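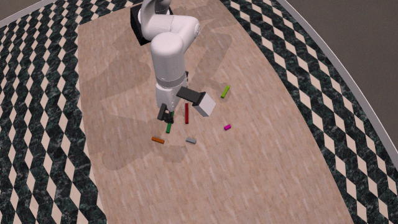

The simulated arm over its six blocks, with the gripper right above the green one.

I've been promising a post about the block sorting project for months, and since December is the quiet time of year for me I finally sat down with a pot of coffee and my messy notes. So, this is the long version of what I've been doing with my evenings!

The short version: I wanted to know how much a grasping policy cares about what the world looks like around the things it's supposed to pick up. Everybody who works with simulated arms does some kind of visual randomization. You change the floor, you move the lights, you swap the colors, and you hope the network learns to look at the blocks and ignore the rest. I'd been doing it for ages without ever checking which parts were earning their keep. My old setup randomized everything at once, so when something got better I had no idea what to thank.

Rosalía Zabala and I started talking about this over lunch back when we both still worked at Lammont, and she said something that stuck with me, that I was treating randomization like seasoning and just shaking the whole rack into the pot. Fair enough. So this time I did it one shaker at a time.

The task is pretty plain. Six small blocks on a mat, different colors, and the arm gets told a color and has to pick that block up and lift it clear. They get dropped in close together, and most end up lying down but now and then one stands on end, like the red one up top. I left those in on purpose. A standing block right next to the one you want is a real pain, because the fingers come down and clip it and over it goes, and then the target may get shoved too.

The floor is the part people ask about when I show them my screen. The diamond tiles are from a texture set I put together for a different project called Nuvlow (long dead, rest in peace) and they're about the most distracting thing I own. Dark and light, high contrast, lots of diagonal edges. If you're a small network trying to find a small bar lying at an angle, a floor full of diagonal edges is a mean thing to put next to it. The wood mat is gentler, though the grain has fine streaks in it that gave me trouble of their own, which I'll get to.

I trained four versions. The first one had a plain gray floor and fixed lights, no variety at all. The second changed only the floor and mat textures. The third changed only the lighting, so the shadows moved around. The fourth did both. Same network, same amount of training, same blocks. Then I ran each of them through 149 test layouts using textures and light positions none of them had seen.

I expected the textures to be the big one. I'd have bet money on it, and in fact I did bet a sandwich with Trevor Simard, who said shadows from the beginning and was very calm and annoying about it.

Well, I owe Trevor a sandwich. The version that did both got 147 of the 149, which made me yell loud enough to wake the dog. The lighting version wasn't far behind it. The texture version was a good deal worse than I'd guessed, and the plain one was hopeless and I won't embarrass it further.

When I went back through the failures of the texture version, a lot of them had the same look. The arm throws a big soft shadow across the mat, and it moves when the arm moves. With the lights fixed in training, the network had learned where that shadow always fell and was leaning on it to work out how high the gripper was. Move the light and the arm would stop too high and close its fingers on air, or keep going down and bump the mat. Once I knew to look for it I saw it everywhere. It makes sense! The shadow is a great clue to height if the lamp never moves. I'd handed the thing a cheat sheet and then taken it away at the exam.

The wood grain trouble was smaller. The gray block is pale and the mat has light streaks, and in low light the texture version would sometimes head for a streak. Đạt Quan suggested I turn the grain in random directions during training so it wasn't always running the long way down the mat. That was an easy change (20 minutes, most of it me looking for the right config file) and the streak chasing mostly went away. I've left it on since.

A few things I'd do differently. I used one random seed per version for the main runs, and that's thin. Francine Nguyen read a draft of my notes and put a big red question mark next to that, and she's right. I've since rerun the lighting and texture versions with more seeds and the order held up, but the gap got a bit smaller, so please don't quote my gap at anyone. I also never changed the shape of the blocks. They're all little bars. I have no clue what happens with a ball or a mug.

And it's all simulation. I don't have an arm at home and the one I could borrow time on is booked solid until spring. My guess is that real shadows will be harder, with more lamps and people walking past the window, so I'm planning to add a second and third light source before I try it. Each run takes up to 18 hours on my machine, so that's going to eat a chunk of the winter. The office gets nice and warm at least.

If you want to try the grain rotation trick on your own stuff, it's easy to add and I'd love to hear if it does anything for you. Corentin Baudry already wrote to say it did nothing at all for his drawer opening task – he was very cheerful about it – so it may just be a thing with skinny blocks on wood.

Next up is the light source business, and after that I want to look at those standing blocks properly. Both of the misses from the best version had one right up against the target.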